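**Dorken opens December chore trials at its Iltside lab**

ILTSIDE – Can a robot clear a counter yet? Dorken thinks the answer is getting close to yes for some jobs, and it will spend December finding out which ones.

The trials cover 10 everyday chores, half from the home and half from the shop floor. Each will be tried 500 times with household goods and packing supplies bought from ordinary stores. Sriwong, the repair and packing shop across town, helped choose the shop-floor list.

Early practice has been a thrill to watch! Boxes and cans are going well. Soft, crinkly things are harder – a chip bag changes shape every time it is touched – and folding towels still takes the arm over six minutes apiece. A person does it in seconds, so there is plenty left to work on. 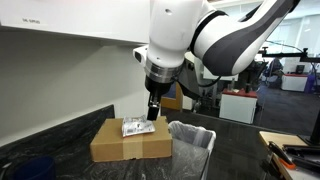
*The gripper at a foil snack packet on top of a cardboard box, next to a lined wastebasket. (Photo courtesy Dorken)*

Results for every chore, misses included, will be posted on the Boltberg project page when the trials end. Local shops that want to suggest a chore for the next list can write to the Iltside lab.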